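# Small green things, and the speckled surface they sat on

Well, I finally got round to updating the drawing page. I've been promising Märta Tangen I'd do it since May, and she has been very patient with me (two reminders, both polite).
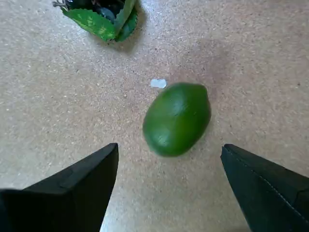

The whole thing started when I was clearing out the cupboard under the stairs and decided to sort the box of fruit and veg bits I use for still life drawing. I've been picking up that sort of thing for years, mostly from the Saturday-morning kind of sale where everything is in a washing-up bowl and you pay by the handful. The idea was to lay a few out, have a proper look at the shapes and colours, and then draw them. I did manage some drawing in the end!

**The green one.** A good smooth oval, deep green all over with a bit of a shine to it. I call it the lime, Märta says it's a baby avocado, and we have agreed to leave it there. It's lovely to draw because there's so little to hang on to — you get the curve, a couple of pale highlights down the left side, and after that you're on your own. My first three goes looked like a rugby ball.

**The leafy bit.** Just peeping in at the top left. I do like having a bit of leaf near a plain round shape, it stops the page looking bare. I drew it far too carefully the first time and it ended up like a hedge, so now I block in the darks and scribble the rest.

**The white scrap.** Tiny, up by the top end of the green one. Might be paper, might be foam, I couldn't tell you. I put it in my drawing as a little patch of bare paper and Märta thought I'd missed a bit.

**The speckled surface.** Flat, beige and freckled all over. I'm very fond of that colour behind green. It's a pain to draw if you try to do every speck (I did, for one corner, and then had a biscuit). A wash of weak tea colour and a flick of an old toothbrush gets you most of the way there.

For anybody who asks about materials, I used the Dalter pencils for the outlines and a Drinel pad, the one with 30 sheets. The pad is fine for pencil but it does cockle if you get too keen with the water. I've still got the end of a Whitcombe green in the tin and I mixed it with a spot of brown for the shadow side, which came out better than it had any right to.

I've done 13 drawings so far and I'd say four are fit to be seen. Märta wants the one with the wonky leaf for her hallway, so that's spoken for. I'll scan the others when the scanner is talking to me again, and they'll go on a page of their own.

Last updated July 20, 2021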